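Valtdale Tenants and Leaseholders Association
Minutes of the August meeting

Held in the ground floor meeting room, Valtdale House. The meeting opened at 7:05 p.m. with Prakash Murthy in the chair.

1. Minutes of the last meeting

The minutes were approved with one correction. Item 4 should have read "rear stairwell" and not "front stairwell." The front stairwell was painted last year and is not part of the current work.

2. Matters arising

The broken closer on the bike room door has been replaced. Residents on the second floor report that the door still slams late at night. The managing agent, Gounder, will be asked to have it adjusted again.

The letter to the city about the blocked storm drain on Grarnside Road was sent in July. No reply so far. The chair will call the public works office and ask for a reference number.

The lost property box has been cleared. Two sets of keys went to the agent's office and can be picked up there with proof of address.

3. Laundry room

Gounder has supplied a quote for new dryers. It covers removal of the old machines, venting and a two-year service plan. Members felt the service plan was expensive for what it included, and several asked whether the old vent could be cleaned and kept. The agent will be asked to price the job again without the plan and with the existing vent.

There was a long discussion of laundry hours. Present hours are 7 a.m. to 10 p.m. A request to open at 6 a.m. was put to a vote and did not pass. The resident directly above the room said the spin cycle can be heard in her bedroom, and that rubber pads under the washers had helped for a while but have worn down. New pads to be ordered. Cost not to exceed $100, from the maintenance fund.

4. Painting and decoration

Work on the rear stairwell is to start once the handrail brackets have been refixed. The color will match the front stairwell. Residents are asked to keep strollers, shoes and plants off the landings while the painters are in.
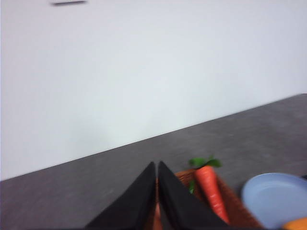 A request for a darker color on the lower half of the walls, to hide scuffs, was considered. The painter has said this would add a day to the job. Agreed to stay with a single color and to keep a can of the same paint in the boiler room for touch-ups.

The noticeboard in the lobby will come down during the work. Anyone with a card or flyer on it should collect it beforehand. Old notices will be thrown out.

5. First aid supplies

The first aid kit in the lobby closet is out of date. Medex has offered a wall kit with an annual refill. It was pointed out that the drugstore on the corner sells most of the same items and that the closet has no free wall space. Decision held over. In the meantime the expired items will be removed and bandages and burn gel bought separately.

6. Finance

The balance in the maintenance fund is $481. Payments since the last meeting were for the door closer and for light bulbs. Dues are outstanding from four apartments, and reminders will go out with the next newsletter.

It was agreed to set aside $300 for snow clearing this winter. Last year's contractor has moved away and a new one has to be found before November. Names to the chair, please.

7. Courtyard

The hose reel is leaking at the wall. Residents should turn the water off at the tap after use, and not only at the nozzle. The tomato beds did well this year. Two beds by the fence are free for next spring, and the waiting list is open.

A complaint was received about charcoal grills. The lease allows electric grills only. A sign will be put up by the gate.

8. Other business

Packages are still being left in front of the mailboxes. The carrier has been given the side door code and should be using the shelf there. Any resident whose package goes missing should tell the chair as well as the sender, so that a record can be kept.

One member asked if meetings could start at 7:30 p.m. in the winter. No objection. To be tried from October.

9. Next meeting

September, same room, 7 p.m. Agenda items to Prakash Murthy one week ahead.

The meeting closed at 8:40 p.m.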